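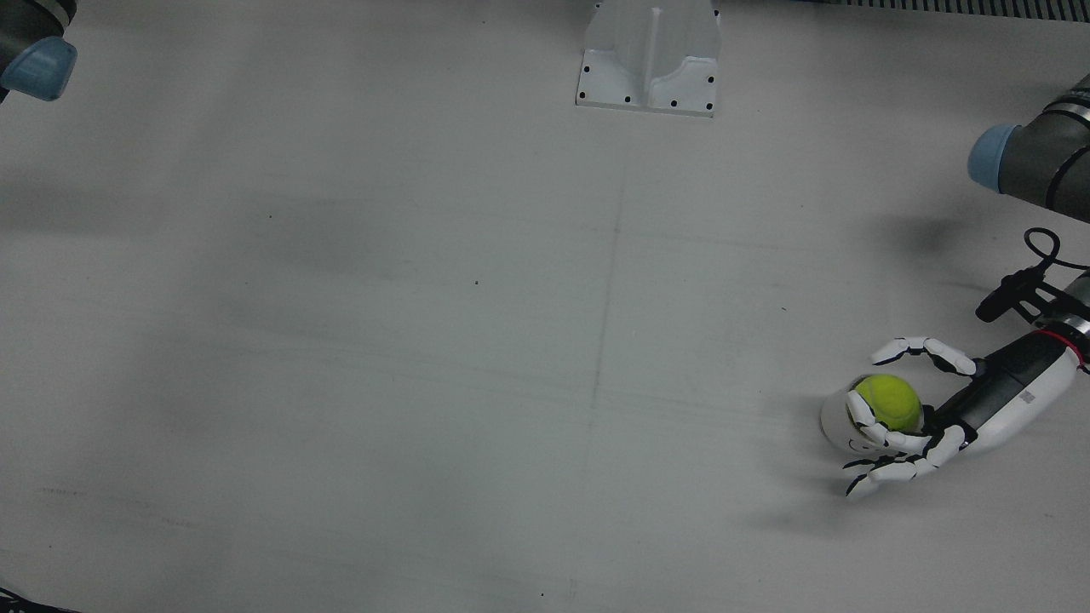 Marjorie Birkett wrote to ask whether a nonjudicial punishment received at sea follows a sailor to the next command, and whether it can be appealed once the ship is back in port. The short reply is yes to the first, in most cases, and only with difficulty to the second.

A commanding officer's nonjudicial punishment, known in the Navy as captain's mast, is an administrative proceeding. It is not a trial and a finding of guilt is not a criminal conviction. The paperwork is still kept. Depending on the rank of the member and the punishment given, a record may go into the permanent personnel file, where selection boards can read it.

The appeal window is short. A member normally has a matter of days from the date of punishment, and a late appeal needs good cause. Two grounds are available: the punishment was unjust, or it was out of proportion to the offense. The appeal is in writing and goes up through the officer who imposed the punishment.
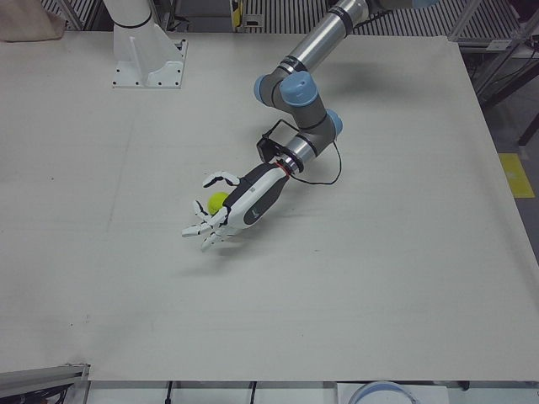

Reading time: 2 minutes

Sailors attached to or embarked in a vessel do not have the right to refuse mast and demand a court-martial. Sailors ashore generally do. This is the point most often misunderstood by members who transfer between the two – the right depends on status when the punishment is imposed.

Derek Tunstall will cover evaluation reports and written rebuttals in the July issue. Readers with copies of older mast paperwork should check that dates and signatures are legible before sending anything to a records board.

Comments

Kelly Clegg
My appeal was 19 pages with enclosures. The answer was one paragraph. Keep the statement short and put the detail in the enclosures.

Dorothy Parsons
Does the vessel rule apply during a long yard period? We were living in barracks for most of ours.

Yupin Sangkhawat
Dorothy – it has been argued both ways. Ask a defense counsel before you sign anything.

Contact the newsletter desk | Copyright Trilura | Back to top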